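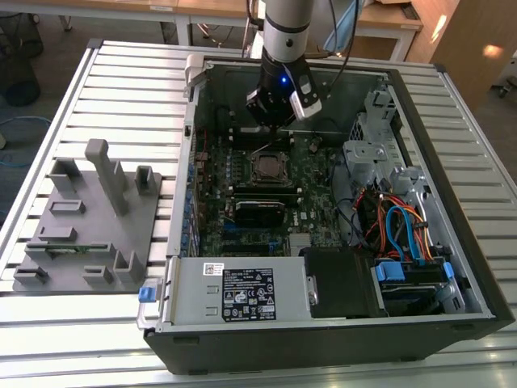 What Is Inside a Desktop Computer?
A Learning Page for Young Readers, Ashby Science Centre

Print this page | E-mail this page

A desktop computer is a metal case filled with parts, and each part has its own job. When the side panel is taken off, the parts can be seen and reached.

The largest flat piece is the motherboard. It is often green, and it joins the other parts together so that they can send signals to one another. The power supply is a metal box that takes electricity from the wall and changes it into a form the computer can use. Coloured wires carry that electricity to where it is needed. The hard drive stores files, such as your stories and photos, even when the computer is turned off.

The Square Socket

On the motherboard there is a special place called the CPU socket. CPU stands for central processing unit, but most people say processor. The processor follows instructions, one after another, at great speed. 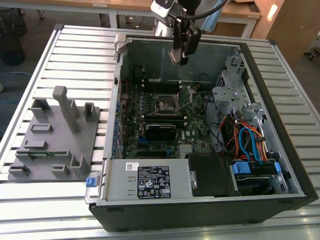
The CPU socket is empty and its metal lever is raised.

A lever at the side of the socket works like a latch. It is lifted before a processor goes in and pressed down afterward to hold the processor in place.

Tiny Contacts

Some sockets contain a grid of very fine gold contacts. Gold is used for its colour-fast, rust-free surface, and it carries electricity well. The contacts bend easily and must never be touched with fingers. A processor is held by its edges – never by its underside – and lowered straight down.

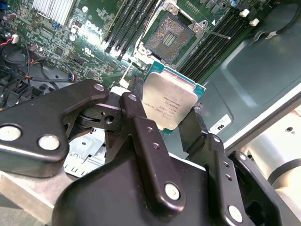 Annick Robichaud adds that children who want to look inside a computer at home should ask an adult first, and that a power supply must never be opened, even when it is unplugged.

Last updated: March
Contact Us | © Ashby Science Centre | Back to top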